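3.2 Table and objects

For the sorting task our group Sterier used a table with a white cloth, two wooden cubes, one blue and one red, and a wicker basket with a low rim. We measured the time for 30 rounds - the limit was 90 seconds each. 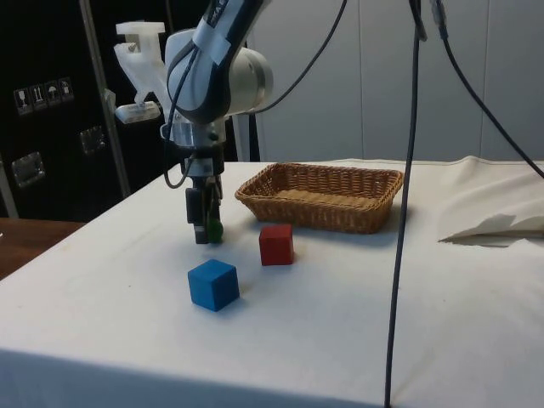
Cillian Scanlon remarked that a plain cloth makes folds, and a fold can turn a cube a little. We agreed with him. From January we made the cloth flat before every round and wrote the start position in the table of results.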